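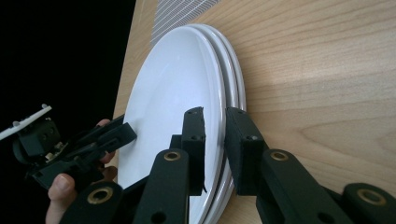 From: Vusumuzi Ngubane
To: Staltari tableware list
Date: 30/09/2022
Subject: Re: Storing plates on edge

> We are moving the white plates out of the Bako cabinet and into
> upright racks. Is there a limit on how many can lean together
> in one slot? Midusik says one plate per slot, but that would
> take up to 100 slots per shelf.

One per slot is conservative. We have kept plain white ceramic plates in threes, on edge, since January. Same size only; mixed diameters put the load on one point of the rim.

Three things to check:

Lean. All plates in a slot go the same way, face to back.

Foot ring. If it is unglazed it will mark the face of the next plate. Rub it down with a fine pad or put paper between.

Slot width. Ours is 63 mm. Measure your own stack at the rim and add a little. Too wide and the bottom edges walk out.

Lift all three together by the rim and set them down on wood, not steel.

The Jillidico racks take the same spacing, part 674. I have no numbers for bowls.

Vusumuzi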